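Trornwood Works
Stores and Assembly Liaison Meeting
Minutes of the meeting held in May

Present: representatives of Stores, Assembly, Goods Inwards, Quality and Health and Safety.
Apologies were received from Purchasing.
The meeting opened at 2.15 pm.

1. Minutes of the previous meeting

The minutes were agreed as a correct record, subject to one amendment. Under item 4, "returned to the supplier" should read "held for return to the supplier".

2. Matters arising

2.1 The repainting of the walkway lines had been deferred until the annual shutdown. Health and Safety asked that the present lines be kept clear in the meantime, in particular at the Goods Inwards end, where pallets had been left over the line on more than one occasion.

2.2 The revised issue form had been in use for one month. Assembly reported that the box for the job number was too small to be filled in legibly. Stores would amend the form before the next print run.

2.3 The request for a second label printer had been refused on grounds of cost. Assembly wished its disappointment to be recorded.

3. Storage of metal brackets and frames

3.1 Stores presented a short paper on the small metal parts kept in the blue plastic bins. At the last stock check the recorded quantity was 2651 and the counted quantity was 2528, a difference of 123. Most of the difference had been traced to parts booked out against the wrong job. Stores did not consider that any parts had been lost.

3.2 Quality noted that the slotted and ladder-shaped pieces were easily confused with one another when placed together, and that they caught on each other when lifted out. Several had been rejected in the period for scratches to the face. It was not possible to say whether the scratches had been made in the bins or on delivery.

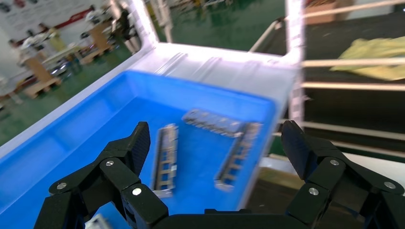
Could different types of bracket share a bin if they are for the same job?
Only where the job card lists them as a set. In all other cases each type is to have its own bin and its own label, even if the bin is nearly empty.

3.3 The meeting considered whether the bins should be fitted with dividers. Praludeo had quoted for a push-in divider, with a minimum order of 744 pieces. Assembly felt that this was far more than the department could use. Stores was asked to find out whether Praludeo would supply a smaller quantity, and whether the same divider would fit the deeper bins used in Goods Inwards.

3.4 It was agreed that no bin should hold more than 30 parts of any one type, and that long pieces should be laid flat on the floor of the bin. Parts should not be stood on end or left projecting over the rim.

Action: Stores to write to Praludeo. Stores to issue a notice on bin quantities.

4. Packaging left in bins

4.1 Goods Inwards reported that brackets from Bhardwaj were delivered in clear plastic bags, and that practice varied as to whether the bags were removed before the parts were put away. Some staff preferred to leave a bag beneath the parts as protection. Others found that small pieces became hidden in the folds.

4.2 Quality was of the view that a crumpled bag gave little protection, and that parts should either remain sealed in the bag until issue or be taken out altogether. After discussion this was agreed - with the exception of parts on quarantine, which are to stay as received.
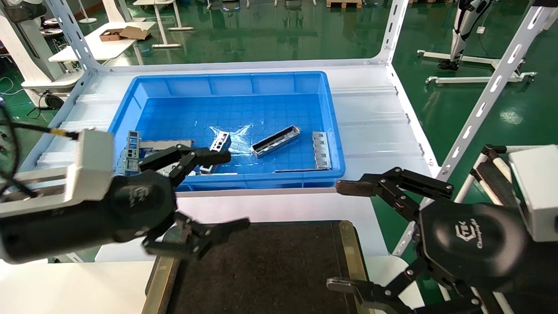
Item 4: blue bin on the white shelf rack, with metal parts and a clear plastic bag inside.

4.3 Health and Safety asked that empty bags be placed in the recycling sack at the end of the aisle and kept off the floor, as they were a slipping hazard.

Action: Goods Inwards to brief both shifts.

5. Work mats

5.1 Assembly had received samples of replacement rubber matting from Cistuto. The thicker sample was preferred, though it did not lie flat at the corners. A further sample was to be requested.

6. Any other business

6.1 Goods Inwards asked whether flattened cardboard could be collected twice a week. Stores would raise this with the waste contractor.

6.2 Quality gave notice that the next audit would include shelf labels. Handwritten labels would be accepted if legible.

7. Next meeting

To be held in the upper meeting room. Papers should reach Stores one week beforehand.

The meeting closed at 3.40 pm.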